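What Is Cardboard and Where Does It Come From?

Cardboard is a kind of thick, strong paper. Most of the boxes that come to your home are made of it. Cereal boxes are made of it too, but a cereal box and a shipping box are built in different ways.

A cereal box is made from one thick sheet. People who work with paper call it paperboard. A shipping box is made from three layers. There is a flat sheet on the outside, a flat sheet on the inside, and a wavy sheet between them. The proper name for this is corrugated cardboard. Corrugated means folded into ridges.

Why is the middle wavy?

Take a sheet of paper and try to stand it on its edge. It falls over. Now fold it back and forth like a fan and stand it up again. It stays up, and you can even rest a small book on top of it. The folds make the paper stiff.

The wavy layer in cardboard does the same job. The waves are called flutes. They hold the two flat sheets apart and stop them from bending. The spaces between the flutes are full of air, so the box is light. The air also makes a cushion. If the box gets bumped, the flutes squash a little before the thing inside does.

Look at the torn edge of an old box and you will see the flutes. In most boxes they run up and down. A box is strongest in that direction, and that is why boxes can be stacked.

From tree to paper

Paper is made of fibers. Fibers are tiny threads, and the ones in paper come from wood. Many cardboard boxes begin with pine trees, which have long fibers. Long fibers make strong paper.

At the mill, the bark is taken off the logs and the wood is cut into chips. The chips are cooked with water and chemicals until the fibers come apart. The soft, wet mush that is left is called pulp.

The pulp is spread over a moving screen. Water drains out through the holes and the fibers settle on top in a thin mat. Heavy rollers press the mat, and hot rollers dry it. At the end the paper is wound onto a giant roll. It is brown because that is the color of the cooked wood fibers. White boxes have been bleached or have a white sheet on the outside.

From paper to box

The rolls go to a machine called a corrugator. Steam makes the middle sheet soft. Then it goes between two rollers with teeth, like big gears, and comes out wavy. Glue is put on the tips of the waves and the flat sheets are pressed on. The glue is made from starch, which often comes from corn.

Next the big sheets are cut to shape. A box starts out as one flat piece called a blank. Lines are pressed into it so that it will fold in the right places. These lines are called scores. One side is glued to another, and the box is shipped flat to save room.

Somebody at the other end opens it up and folds in the bottom flaps. The line where those flaps meet is called a seam, and it is usually closed with tape.

After the box is empty

A box can be used again for moving, for storing things, or for playing. It can hold toys or be a garage for cars. 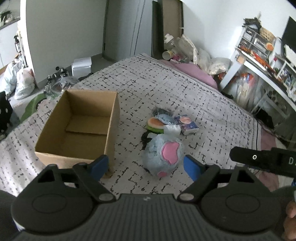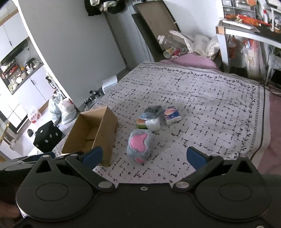

When a box is too worn out to use, it can be recycled. At the recycling mill it is mixed with water in a tank like a huge blender. The fibers come apart and turn back into pulp. Tape, staples, and bits of plastic are taken out, and the pulp is made into new paper.

Fibers get shorter each time this happens. After more than 5 trips through the mill, many of them are too short to hold together well. New fibers from trees are mixed in to keep the paper strong.

Greasy pizza boxes can be a problem, because oil does not wash out of the fibers easily. Some towns take them and some do not. Ask a grown-up to check the rules where you live.

Getting a box ready to recycle

Take everything out of the box.
Pull off any tape that comes away easily.
Open the bottom and press the box flat.
Keep it dry until it is collected.

Words to know

Corrugated: folded into ridges
Fiber: a very thin thread
Flutes: the waves inside cardboard
Pulp: wet, mashed wood fibers
Score: a line pressed into cardboard so it will fold

Written by Atif Mughal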